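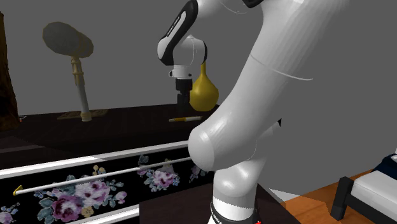

## 시뮬 셀 세팅 공유: 받침대 위 팔 + 어두운 상판, 그리퍼 끝 높이 잡는 법

**받침대집착**

드디어 셀 하나가 마음에 들게 나와서 올려요! 렌더 돌린 건 Dikent 씬 편집기고, 팔은 갈색 받침대 위에 세우고 그리퍼는 상판 바로 위에서 수직으로 내린 자세가 제 대기 자세입니다. 꽃무늬 서랍장이 작업대예요. 나중에 손잡이 당기는 작업도 넣을 거라 서랍이 있는 가구를 골랐습니다.

순서는 이렇게 했어요.

1. 받침대부터 고정. 베이스 링이 윗면 안에 다 들어오는지 확인하고, 그다음 팔을 올림
2. 베이스 좌표를 0으로 다시 잡음 (받침대 높이를 바꾸면 무조건 다시!)
3. 그리퍼를 수직으로 내리고 상판과의 간격을 3 mm로 맞춤
4. 물체 배치. 꽃병이랑 펜은 그리퍼 쪽, 키 큰 램프 같은 건 반대쪽
5. 충돌 메시 켜고 대기 자세에서 접촉이 0인지 확인

4번까지는 금방인데 5번에서 이틀 날렸습니다 ㅠㅠ 꽃병 충돌 메시가 볼록 껍질 하나로 잡혀 있어서 목 옆의 빈 공간까지 전부 막힌 걸로 나오더라고요. 목이랑 몸통을 따로 나누니까 접촉 경고가 싹 사라졌어요. 이 맛에 합니다.

---

**그리퍼두개**

오 깔끔하다. 근데 꽃병이 그리퍼에 너무 붙은 거 아니에요? 렌더로는 겹쳐 보여요. 저라면 대기 자세부터 옮깁니다. 리셋할 때마다 물체 위치에 난수 조금만 들어가도 바로 칠 텐데요.

---

**받침대집착**

@그리퍼두개 시점 때문에 겹쳐 보이는 거고 거리 값으로는 떨어져 있어요. 난수는 꽃병에는 안 넣고 펜에만 넣습니다. 좁은 데서 펜을 집는 게 목표라 꽃병은 일부러 가깝게 뒀고요.

---

**그리퍼두개**

그건 이해하는데, 좁은 데서 집는 거랑 좁은 데서 대기하는 건 다른 문제죠. 대기는 넓은 데서 하고 접근 경로에서 좁아지면 됩니다. 저는 Ulholm 셀 관리할 때 대기 자세를 상판에 바짝 붙여 놨다가 리셋마다 손가락이 상판에 파묻혔어요. 물리 엔진이 밀어내면서 팔이 통째로 튀어요.

---

**관절6번**

3 mm는 저도 좀 불안합니다. 시간 간격 크게 잡으면 첫 스텝에서 중력 보상 들어가기 전에 살짝 처져요. 관절 목표값이랑 초기값을 같은 걸로 넣었는지 먼저 보세요. 이거 안 맞으면 간격을 얼마로 잡아도 소용없음.

그리고 점검 스크립트 하나 두는 거 추천! 저는 씬 손댈 때마다 이거 돌려요.

- 리셋 17번 연속, 매번 대기 자세 관절값 저장
- 첫 스텝 접촉 목록 출력
- 손가락 완전히 열고 닫기 한 번씩
- 베이스와 받침대 상대 높이 비교

접촉 목록에 손가락이랑 상판이 한 번이라도 찍히면 그날은 학습 안 돌립니다.

---

**받침대집착**

헉 초기값 확인했는데 2번 관절이 달랐어요!! 목표값만 새로 바꾸고 초기값은 예전 거였네요. 맞추니까 처짐이 없어졌습니다. @관절6번 감사합니다 진짜로.

점검 스크립트도 바로 따라 만들어서 돌렸고, 리셋 17번 전부 접촉 0이에요. 그래서 간격은 일단 3 mm로 갑니다 ㅎㅎ

---

**그리퍼두개**

고집 ㅋㅋ 그래도 난수 넣고 다시 돌려 보고 말해요. 펜이 굴러서 손가락 밑으로 들어가면 또 다른 얘기니까.

---

**먼지털이**

지나가다 질문이요. 펜 마찰은 어떻게 잡으셨어요? 제 건 자꾸 상판에서 혼자 굴러가요. Bakamard 물체 팩에 있는 펜인데 2020 버전이라 오래되긴 했습니다.

---

**관절6번**

@먼지털이 그 버전은 펜이 완전한 원기둥이라 구름 마찰을 따로 안 넣으면 계속 굴러요. 구름 마찰을 아주 작은 값부터 올려 보세요. 미끄럼 마찰만 올리면 집을 때 손가락에 쩍 달라붙어서 놓질 않습니다.

---

**받침대집착**

저는 클립 부분에 작은 상자형 충돌체를 하나 붙였어요. 한 바퀴 못 돌고 거기서 걸려요. 구름 마찰보다 이쪽이 훨씬 안정적이었습니다!

---

**관절6번**

그건 저는 반대요. 집는 각도에 따라 손가락이 그 상자를 물면 펜이 비틀려 올라옵니다. 펜 자세를 관측값으로 쓰면 티가 나요.

---

**받침대집착**

음 그건 생각 못 했네요. 두 방식 다 돌려서 펜 각도 로그 비교해 볼게요. 서랍 쪽은 아직 관절도 안 넣었는데 할 일이 계속 늘어요, 신난다.

---

**그리퍼두개**

서랍 넣을 때 손잡이 충돌체 꼭 봐요. 긴 막대 손잡이는 자동 생성하면 서랍 앞판이랑 한 덩어리로 붙어서 손가락이 뒤로 안 들어갑니다. Fakhoury 변환기 쓰면 부품별 분리 옵션이 있는데 기본이 꺼짐이에요.

---

**받침대집착**

기본이 꺼짐이라니 ㅋㅋㅋ 지금 켰습니다. 다시 변환 중이에요.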